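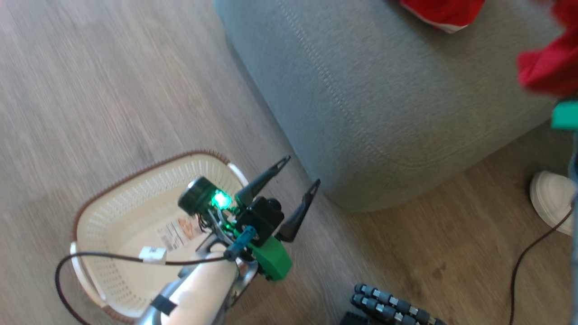
The arm's two-finger gripper over a mesh-sided basket.

The Beltness Laundry Project is a student robotics project at Orine College, in which a robotic arm is taught to pick up clothing and place it in a basket. It is run by the college's robotics club under Aled Ifans, a lecturer in control engineering, and began in March with five members.

Task

A run starts with garments placed on furniture or on the floor. The arm must grasp one item at a time, lift it clear and release it over the basket. A run is void if a member touches a garment after the start signal. Sports shirts are the standard test item, as the fabric slides and folds in ways that are hard to predict.
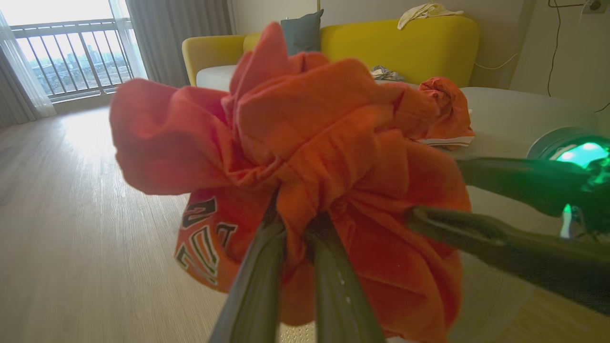

Grasps are recorded as full, partial or dropped. A grasp is full when no part of the garment trails on the surface below. Shona Trevaskis wrote the scoring rules, which were revised after a dispute over sleeves. The present version allows two attempts per item.

Data and results

As of October 24, 2026, the club had logged 3895 grasps. Murray Hoani maintains the log. The project was entered for the Flamano Cup, a contest for student teams, and placed fifth of nine entries. Points were lost mainly on time.

See also

Flamano Cup
Orine College Robotics Club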